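About Brotix

Brotix writes control and planning software for robotic surgical instruments. Our work covers the movements that make up a suture: placing the needle, steadying the tissue and keeping track of the thread. 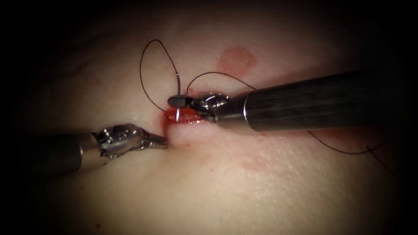 What we do

The company's main product is Fumis, a motion planner for two instruments working close together. Fumis takes the position of each wrist, the shape of the wound edge and the path of the needle, and works out movements that keep the shafts apart. A curved needle must follow its own arc through the tissue, and much of our effort goes into holding it to that arc when the surface gives way under pressure.

Bako is our perception software. It marks the needle, the thread and the jaws in each view and passes their positions to the planner. Fine black thread is hard to follow where it runs behind a shaft, and Bako keeps an estimate of the hidden length until it can be seen again.

How we work

Brotix employs 11 engineers in two teams, one for control and one for perception. Every change to the software is run against a library of 221 recorded suturing tasks before it is accepted. Results are reviewed by both teams, and any task that falls outside its limits is returned to the engineer responsible with the full log.

Our replay tool, Ustov, allows partners to step through a task and compare the planned path with the path taken. It is supplied with every licence.

Working with us

We license our software to research hospitals, universities and instrument makers. Applications for student placements open each August. Enquiries may be sent through the contact page.

Page last reviewed: Mar 22, 2024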